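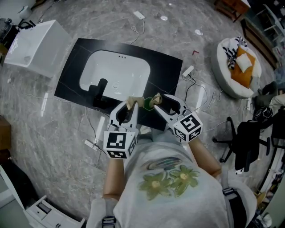

9 Sep 2025
Mornutside project, software group

Progress report to Lacson, second period. Short version first, details under it, sorry for the state of the prose, the rest of the week is going into the planner.

Short version: tracking is in decent shape. Time sync fixed. Segmentation of soft stuff on the dark counter is better but not where we said it would be. Planner is behind. Budget fine. One decision needed from you, at the end.

Tracking

Pose of the hand-held grippers comes off the marker blocks at the base, same as last period. What changed is the solver. Old version picked whichever face of the block looked biggest and solved from that alone, which gave us the flip problem (pose jumps to the mirror solution for a few frames, then back). New version uses all visible faces of a block as one rigid body and carries the previous pose in as a prior. Flips are mostly gone. Where they're left, it's nearly always one face at a steep angle and the head turning at the same time.

We ran the new solver over the whole back catalog, 143 recordings. 20 of those still fail our smoothness check and are held out of training. Went through the held-out ones by hand. Most are plain occlusion, a wrist or a sleeve over the block for too long. A few are glare. The tile floor throws strong reflections and when a bright strip sits right behind a white block the corner detector loses the edge. Tried lowering exposure, it costs us detail on the dark counter, so no. Tried a local contrast step before corner detection, that helps and it's cheap, it's in.

Block calibration used to live in a text file that people edited. Somebody swapped left and right in it and we got a batch with the hands mirrored. Now the calibration gets read from the recording header and the loader refuses to run if the ids don't match. Should of done that in the spring.

Time sync

Jaw opening and head camera were drifting apart over long takes. Cause was ours: the logger stamped jaw readings on arrival and not at the sensor. Under load the queue backed up. Fixed in the logger, and wrote an offline correction for older data that lines up jaw closing with the visual motion of the fingers. Residual offset after correction is under 30 ms on everything we looked at. Good enough for what the policy needs, not good enough if we ever do contact timing seriously.

Perception, soft objects

Task set this period was countertop work with folded and crumpled pieces, plus a flat patch on the counter. Tan on black is easy, the mask is clean almost from the start. The dark green patch on the black slab is the hard one. It's the thin brighter outline that saves us, the network has pretty clearly learned the outline and fills in the middle. Fine until something covers part of the outline, then the mask breaks up and the planner sees two small targets. Stopgap is a shape prior, since we know it's a hexagon: fit one to whatever edge is visible and trust the fit over the mask. Works on the bench recordings. Don't love it as a permanent answer.

Veins in the slab give false edges now and then. Not a big effect. Sink is more annoying, depth inside the white basin is junk from the shine, so basin interior gets masked out as no-go for now. That means no tasks that reach into the sink yet. Was in the plan for this period, moved to next.

Left/right hand state labels (open, closing, holding) are now produced automatically from jaw opening plus a small classifier on the crop near the fingertips. Agreement with our hand labels is good on stiff things and poor on crumpled ones, where the jaw closes nearly all the way whether it has cloth in it or not. Crumpled pieces still get a human pass. That is slow and it's where most of the labeling hours went.

Planning

Behind. Plan was two-arm planning with a shared collision model running at the Dravport cell by now. What we have: two arms planned separately with a time offset so they don't meet in the middle. Safe but slow, and looks silly, one arm waits while the other finishes. The shared version runs in simulation. It does not run reliably on the real controller, the solve time has a long tail and when it overshoots the controller holds position and drops the plan.

What we've tried:

Warm starting from the last plan. Helps the typical case, does nothing for the tail.

Coarser collision geometry for the faucet and the counter edge. Helped the tail, but the first faucet model was too fat and the arm wouldn't go near the front of the basin at all. Trimmed it, rerunning now.

Running the planner a cycle ahead. Half built. Most promising of the lot in our view.

There's also a retargeting issue that landed in planning's lap. People with the hand-held grippers reach straight over the counter with the elbow wherever it wants to be. Arms at Dravport can't always get there from the same side. Retargeter now scores each demo for reachability before it goes to training, and low scorers go in with gripper pose only. No more silent clamping at joint limits, it's logged as a warning with the frame number.

Tooling

Replay viewer got rewritten. Opens a recording, overlays tracked poses, jaw state and masks, scrub with arrow keys. Load time was the main complaint before and its fine now. Export to the Sturkcombe format works both directions except for the label notes, which get dropped on the way back in. Known bug, open.

Nightly regression runs on a fixed subset. Caught 2 real breakages so far, both in the pose solver, both ours. Results page is linked from the project wiki, you should already have access.

Not done: documentation for the loader. Everyone here knows how it works, which is how it keeps sliding.

Next period

Planner cycle-ahead version on the real controller, first priority. Basin depth, probably by fitting a known basin model and ignoring the sensor in there. Partial-occlusion training data for the green patch, then drop the hexagon hack if the numbers hold up. Logger changes rolled out to Sturkcombe as well so both sites stamp the same way. Recordings continue in September at the current pace.

Decision needed

Controller PC at Dravport. We can keep working on the solve time tail in software, or buy a faster machine for the cell out of the underspend on travel. Would like to do both. Needs your ok to move money between lines. If it comes through before the end of the month the order can go in with the other parts, otherwise it waits for the next order.

Spend table goes separately with the finance return.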